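Against the three-hour cut

Saw *Drudwood* last night, the director's cut, at the Hekley. 171 seats? No — 71. Twenty of us in them by the end. I counted, I was bored.

The theatrical version was a good little film. Isabelle Hawthorne plays a ferry operator who stops speaking to her brother over a boat shed. Small story, grey water, lots of kitchens. It had a shape. Now it has 60 extra minutes and no shape at all.

I'm not against long movies. Some of my favourites are long. But length should come from the story, and this comes from a guy who couldn't part with his footage. Garnet Gagnon has said in every interview going that the studio "took" his film. Maybe. Dandine cut the dream stuff, the second funeral and a whole subplot about a dentist. I'd have cut the dentist first and asked for a thank-you card.

And the colour. The new grade is so dark you can't read Hawthorne's face in the shed scene, wich is the whole movie. Her best work in years and it's a smudge.

Cloutier's score gets hurt too. It used to come in twice. Both times I cried. Now it's under everything, like a fridge humming.
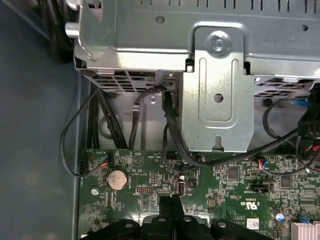 The fans will say it's the "real" version. There's a petition, 2,601 names, asking for the short one to be pulled from streaming altogether. Please don't. Keep both. Let people find the good one first.

What bugs me most is the idea that an editor is the enemy. Somebody sat in a room and worked out that the scene on the dock should end before she turns around. In the long cut she turns around. She even talks! Four minutes of it, explaining a feeling we allready had.

It's at the Hekley through February. Go if you're curious, but rent the short one beforehand. And eat first, there's no intermission.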